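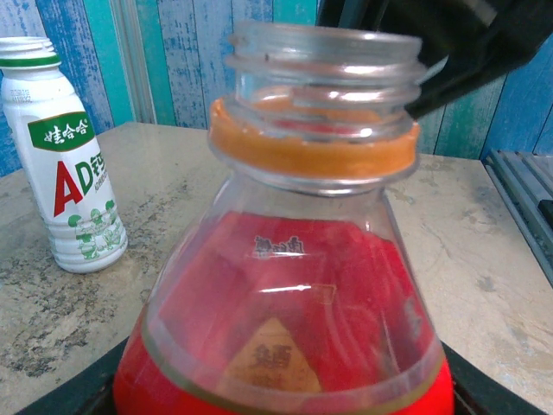

To: Clidcombe shared workshop list
Date: 24 June 2023
Subject: Re: Gbeho arm, grip on bottles

> The arm is on the bench again. It closes on a clear bottle fine
> but I can't get it to open wide enough for anything fatter.
> What is your travel limit set to? Mine has been at 289 since
> February.

Mine is 305. Change it in the Jundach config and restart the controller – it doesn't reread the file while running. Then:

1. Home the arm with the bench clear under it.

2. Open the gripper fully and check the wrist camera. Both black fingers should show in the bottom corners with a wide gap between them, and the tall white container should be well off to the upper left, clear of the left finger.

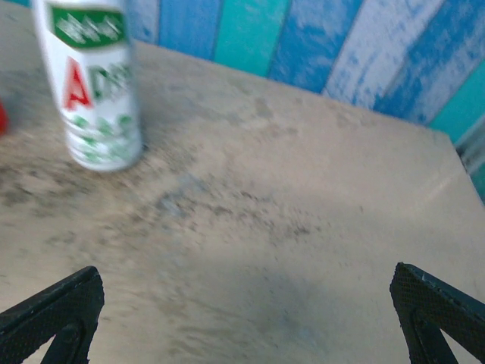
3. Close at speed 60. I tried 900 once and it stripped a horn screw.

4. If the fingers meet off center, loosen the left one and redo step 2.

I still have a spare servo from the Clekivier order if yours is worn. It's in the drawer under the drill press.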